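Hitbridge and Clinar begin the second stage of hand data collection in Flirndale

FLIRNDALE, 2025-05-27. Hitbridge, a developer of control software for robot hands, and its partner Clinar inform today that the second stage of their common data collection has started. The goal is to gather enough good examples so that a learning system can pick up, turn and put down small objects from the floor without a separate program for each object.

The first stage ended in March. In that stage, operators guided the robot through 1157 complete examples, which are now being used for training at the Hitbridge office. Each example is one short task from beginning to end, recorded together with the joint positions of the arm and the fingers. Examples with a failed grip were also kept and marked as such, so the system has both kinds to learn from.

"We had expected that the number of examples would be the difficult part," says Reto Reisinger, head of development at Hitbridge. "More difficult was to make them different enough from each other. When one operator works the whole morning, he starts to do the same movement every time, and then the system learns the operator and not the task."

For this reason the second stage has new rules. Operators change after 18 examples. The starting position of the hand is given by a list and may not be chosen by the operator. Before each new series, the objects are also put in other places, and some series are started with the hand far away from any object.

The work takes place on a normal office floor with carpet tiles. The partners decided for this floor after the first tests on a smooth table, where small objects moved away too easily when a finger touched them from the side. A carpet holds the object better, but the fingertips can also catch on it, and the operator must learn to lower the hand slowly.

Clinar is responsible for the training of the operators and for checking the recordings. Every new operator makes 200 practice examples, which are not used for the learning system. After this, a second person looks at the recordings and decides if the operator can begin with the real series.

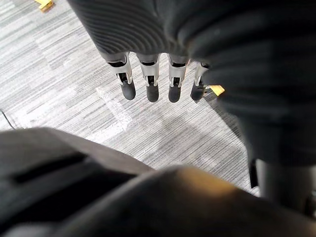
"People ask me often if this work is boring," says Branwen Lewis, who leads the operator team at Clinar. "In the first days it is tiring for the eyes and the shoulders. Later you get a feeling for the fingers, and you see already during the approach if the grip will be good. This feeling is what we want to have in the data."

The second stage includes 115 different tasks. The list of tasks was written by both companies together with Lehner, a supplier of sorting equipment, which will later test the trained system in its own workshop. The results of this test will be published, also the ones where the system did not reach the goal.

Hitbridge and Clinar are looking for further operators in the Flirndale area. Experience with robots is not necessary. Interested persons can apply directly to the operator team at Clinar.

Press contact: Reto Reisinger, Hitbridge, Flirndale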